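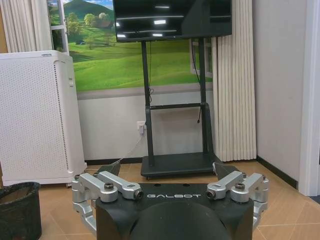 Two grippers, one arm, and a lot of dropped sponges

The test lead at Tondmont has spent most of August swapping hands on the same robot arm, and she can't stop talking about it. "I thought I'd be bored after the first week," she says. "I'm having a ball!"

The team is comparing two grippers: a parallel-link model with angled finger pads, and the softer Turkix hand they used all last year. Each gets the same 50 household objects, and the count stands at 3,365 grasps. Over 742 of those were with sponges, which she calls her favorite troublemakers.

So which one is winning? "Depends on the day," she says, laughing. "The parallel one is so repeatable. I can tell you where the pads will meet before they move. But give it a grape and I hold my breath."

The wrist camera has been the nicest surprise. Having both pads in view – even with nothing between them – makes it much easier to spot a crooked approach, she says, and she'd like the same view on the Turkix.

Next up is the Sarpong controller, which she hopes will close more gently. "We've only run it on mugs so far. Ask me again after the grapes."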